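Cuaderno de taller – control y percepción
Lunes, enero

Retomo donde lo dejé: el insertador seguía fallando de una manera muy tonta y hoy por fin le he visto la cara al problema. ¡Qué gusto da cuando un error deja de ser un fantasma y se convierte en una línea de código!

Resumen para quien llegue sin contexto. La política de Ansah da la pose de aproximación y a partir de ahí manda Skerus, nuestro controlador de admitancia, que baja en espiral hasta que el eje z deja de empujar. En simulación iba de cine. En el banco, la espiral arrancaba desplazada, siempre hacia el mismo lado, y se quedaba dando vueltas sobre la cara plana del tablero. Llevaba días echándole la culpa a la calibración mano-ojo, que he repetido más veces de las que pienso confesar.

Lo que he encontrado mirando los registros de Tarum: la marca de tiempo de la imagen se ponía al publicar el mensaje y no al capturar. Entre una cosa y otra pasan 40 ms. Con el brazo parado no se nota nada, claro, y la calibración se hace con el brazo parado. Pero al estimar la pose del bloque durante la aproximación, el detector usaba la cinemática de un instante y los píxeles de otro. De ahí el sesgo, y de ahí que cambiara con la velocidad. Si bajaba el perfil a la mitad, el error bajaba a la mitad. Lo tenía delante y no lo leí.

Cambios de la mañana:
– sello de tiempo en el callback de captura, antes de la conversión de color
– búfer circular de estados articulares con 2000 entradas e interpolación lineal al sello de la imagen
– si el sello cae fuera del búfer se descarta el fotograma y se avisa por consola (antes cogía el último estado sin decir ni pío)

La interpolación la hago en espacio articular y luego paso por cinemática directa. Probé primero a interpolar la pose cartesiana con slerp y el resultado es casi igual en este rango, pero así me ahorro un caso raro cerca de la muñeca estirada y el código queda más corto.
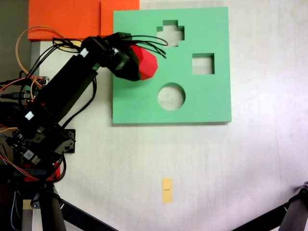

Con el sello corregido volví a activar la selección de hueco, que tenía comentada. El tablero tiene tres: cruz, cuadrado y redondo. La segmentación del verde contra la mesa clara sale muy limpia y los huecos aparecen como contornos hijos, así que no hace falta nada sofisticado: momentos de Hu más la relación entre área y cierre convexo. La cruz cae sola por la convexidad. Entre cuadrado y redondo decide la circularidad, y ahí sí me dio guerra la pared interior, de un verde más oscuro, que según el umbral se suma al tablero o se suma al hueco. En el redondo forma una media luna que achata el contorno. Lo he resuelto ajustando dos umbrales y quedándome con el borde superior del hueco, que además es el que le interesa al planificador.

El rojo del bloque también es agradecido. El único problema es que la pinza tapa buena parte de la pieza, y los cables pasan por encima y parten la máscara en trozos. El cierre morfológico une los trozos pero se come las esquinas, y sin esquinas la orientación sale fatal. Solución provisional: ajustar el modelo de la pieza solo a los bordes visibles, con pérdida robusta, y arrancar desde la orientación que da el agarre. Converge rapidísimo con ese arranque. Me ha gustado tanto que creo que se queda de definitiva.

Sobre el planificador de Widley: sigue proponiendo a veces una aproximación con el codo muy bajo. La trayectoria es válida según el comprobador de colisiones, pero el modelo no incluye el cableado y ese lazo grueso bajo el codo existe, vaya si existe. He metido una cápsula gorda en el URDF como apaño. Queda feo, pero los planes que salen ahora son mucho más razonables.

Repetí después la secuencia desde el registro, sin brazo, para comprobar que el replay da lo mismo que en vivo. Da lo mismo hasta el fotograma 1480, donde el registro tiene un hueco. Sospecho del disco. Anotado.

Pendiente:
– prueba de regresión para el sello de tiempo (que esto no vuelva a colarse)
– limpiar el nodo de detección, que tiene 188 líneas en una sola función y la mitad son prints míos
– bajar la ganancia de Skerus en los últimos milímetros, creo que vibra al contacto
– pasar la cápsula del cableado a un fichero de configuración aparte

Mañana empiezo por la ganancia, que es lo que más ganas tengo de tocar.

Comentarios (3)

rgrlab
Lo del sello al publicar nos pasó igual con el otro nodo de cámara. Mirad también el de profundidad, que creo que copia la misma plantilla.

nodo_7
¿La pérdida robusta es Huber o Tukey? Con Tukey a mí se me escapaba si el arranque venía un poco girado.

autor del cuaderno
Huber, de momento. Y sí, el de profundidad tenía exactamente el mismo fallo, ¡gracias! Ya está subido a la rama.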